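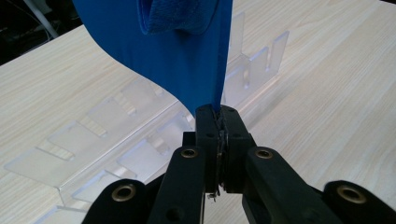
Minutes of the Project Working Meeting: Cloth Handling by Demonstration

September

Search this site Enter keywords Go

Present: Amna Minhas (Chair); members of the Obi demonstration group; members of the Brutano control group; one observer from Vivine. Apologies were received from the purchasing office.

The meeting opened at 10.15.

1. Minutes of the previous meeting

The minutes were accepted with one correction. Under item 3, "folding" should read "picking and placing". The folding work has not begun and will not begin before the present study is written up.

2. Matters arising

2.1 The Chair confirmed that the name Flellovness will be kept for the study as a whole, and that Obi will be used only for the set of demonstrations. Earlier drafts used the two names for the same thing. Members were asked to check their own sections.

2.2 The written instructions for demonstrators have been shortened to 2 pages. The Brutano group asked that the paragraph on how fast to move the hand be put back, as three of its members had read the shorter version and taken different speeds from it. Agreed.

3. Report on the demonstrations

3.1 The Obi group reported that 696 demonstrations have been recorded with the hand-held gripper and passed as complete. Each one consists of a person taking hold of a piece of cloth, lifting it clear of the table and carrying it to the clear rack. The blue cloth was used throughout this part of the study.

3.2 The group drew attention to the choice of grip point. When the cloth is held at a single point on its lower edge, it gathers into a narrow twisted strip at the fingers and spreads out above them. The learned controller has to recognise the strip and the wider part as one object. Earlier controllers trained on flat cloth alone tended to treat the gathered part as something separate and to release it too soon.

3.3 A member asked whether the cloth should be held at two points instead. The Chair replied that a single grip had been chosen in the study plan and should stand. Two-point holding would need a second gripper and a different way of lining up the two recordings in time.

3.4 The clear rack was discussed at some length. Its upright tabs are hard to tell from the pale table in camera pictures, except along their bright edges, and part of it is hidden whenever the cloth passes in front. The Brutano group regards this as a fair test of the method and wishes to keep the rack as it is. The Vivine observer suggested marking the tabs with tape for a small number of runs, so that the effect of poor visibility could be measured by itself. Agreed, provided that the taped runs are stored apart from the main set and are not used for training.

4. Report on the trials

4.1 The Brutano group presented results from 100 trials on the arm. In each trial the controller was given the same starting instruction and no help after the cloth had been lifted. A trial was counted as a success only if the cloth was resting on the rack when the fingers opened and stayed there until the arm had withdrawn.

4.2 The controller trained on the full set of demonstrations did better than the one trained on flat-cloth recordings, and the difference was clearest where the cloth had twisted near the fingers. The group does not wish to quote a single success rate until the trials have been scored a second time by someone who did not run them. The meeting supported this.

4.3 Failures were sorted into 4 kinds: the cloth was missed at the first grasp; it slipped during the lift; it was let go before it reached the rack; or it was set down and then dragged off as the arm drew back. The last kind had not been expected. It was suggested that the demonstrators open the fingers fully before moving away, whereas the controller begins to move while they are still opening.

4.4 The Chair asked whether this could be mended by adding a fixed pause. The group answered that it could, but that a fixed pause would hide the fault in the learned behaviour. It proposed to look first at how the opening of the fingers is recorded, and in particular at whether the finger width and the hand position are being read at the same moment. Agreed. The pause may be tried afterwards as a comparison.

5. Written report

5.1 The draft report was taken section by section. The following changes were agreed.

Section 1: remove the claim that the method applies to all soft goods. The study has dealt with cloth only.

Section 2: state plainly that people made the demonstrations with a hand-held tool and that the trials were made with the arm. Readers of the first draft had missed this.

Section 3: give the rule for rejecting a recording before giving the size of the set.

Section 5: move the table of failures forward, so that it comes before the discussion of finger opening.

5.2 The Vivine observer asked that the limits of the study be given a heading of their own. There was some disagreement, as the limits are already mentioned in three places. The Chair ruled that a short section would be added and the other mentions left in.

6. Care of equipment

6.1 Members are reminded that the finger pads are to be looked over before each session and that any wear is to be entered in the log. Pads are not to be changed halfway through a set of recordings without a note of the point at which the change was made.

6.2 The rack is to be wiped with a dry cloth only.

7. Actions

Obi group: restore the paragraph on hand speed; record the taped runs and store them apart.

Brutano group: arrange the second scoring; check the timing of the finger and hand readings; report on both.

Amna Minhas: circulate the corrected draft with the new section on limits.

8. Any other business

The request to lend the hand-held gripper to another group was held over until the taped runs are finished.

The meeting closed at 11.50.

This site uses cookies to remember your settings. Accept Decline

Contact the project office | Copyright Flellovness Project | Back to top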